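19 Mar 2026 — open afternoon, notes while I still remember them

Well, that was a long one, and I'm writing this up with my shoes off. Doors at the usual time, first group already waiting in the corridor, and from then on a steady stream until we turned the lights down. The sign-in sheet ended at 45 names, and I know some of the parents walked straight past it, so call that the official figure and leave it there.

Stations as planned: Cloner by the window, Ladeo on the long bench, and the hand-held grippers on the small table where people could try them for themselves. I had worried the small table would be the dull one. It was the busiest all afternoon! Something about having the thing in your own hand, I think. People who had stood politely with their arms folded in front of Cloner came over and wouldn't give the gripper back. One lady told me she had mended sewing machines for years, and she had a better touch with it by her second try than I have after a winter of practice — slow approach, tiny squeeze, no banging on the rim. I should have asked her to stay.

Qiuyue Liao did the talk, 17 minutes, which is shorter than the February one and much better for it. She dropped the slides on calibration and just passed spare parts around instead. Lots of questions afterwards. The best came from a boy near the front who wanted to know why the fingers need soft faces at all if the motor in the big arm can stop on time. Qiuyue gave him a proper answer and he wrote it down, bless him.

Ladeo behaved until the last group and then sat there with its fault light on. Tadhg Ó Dubhghaill restarted it twice and got it going in time for the very end. He has the log and thinks it is the same cable as before. I'd like us to swap the cable first and argue about it afterwards.

Things to sort out, in no special order. The felt on the finger pads is fraying at the edges and starting to peel, so new felt before anyone else visits. Tadhg wants to try a thinner one on one finger and leave the other alone so we can compare, fine by me. The handout still says Du on page 7 where it should say Erkum, and two visitors spotted it, so please let's fix the master copy and not just the printout. More chairs. Water for whoever is talking. And could we move the coat rack, everybody squeezes past it to get to the long bench.

Recordings from the small table ran to 257 clips by the time we closed. I haven't looked through them yet beyond the first handful, and I expect plenty will be people chatting with the gripper pointed at the ceiling. Qiuyue has offered to go through them with me after lunch tomorrow, and I've promised to bring the good biscuits.
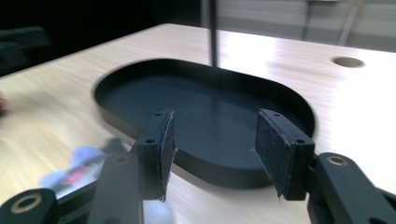
Small table, black oval tray between the felt-like pads.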